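Refurb bench inspection, Dell towers, Goltow storeroom
Checked by: Noreen Breathnach
Comments: Nazar Pasichnyk

1. Mains lead disconnected before cover comes off. OK.
Comment: The sheet says OK on all 12 units. I'd like to know who looked.

2. Wrist strap worn and clipped to bare metal. OK.
Comment: Clipped to what? Painted steel doesn't count, whatever the Dirkska leaflet claims.

3. Fans and heatsinks free of dust. OK on 3, rest to be redone.
Comment: "Free of dust" seems generous. Compressed air in short bursts, please.

4. Cables clear of fan blades. OK.
Comment: Fine with the cover off. Check again once it's on.

5. Memory removed and bagged. OK.
Comment: Bags from the Sandhu order have no labels. Up to 40 sticks in one box tells me nothing.

6. Processor removed, socket inspected for damage. See comment.
Comment: With no processor in it, the contact area is bare. "Looks fine" is not a finding. Use the magnifier and write down what you saw.
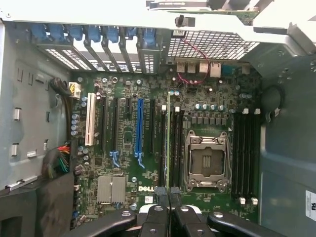 Can the contacts be wiped with a cloth?
Leave them alone. A cloth can snag and bend them, so use clean air only, and fit a socket cover if there is one.

7. Expansion slots empty. OK.
Comment: Agreed.

8. Coin battery tested. Not done.
Comment: Second month running. The Andero tester is in the drawer.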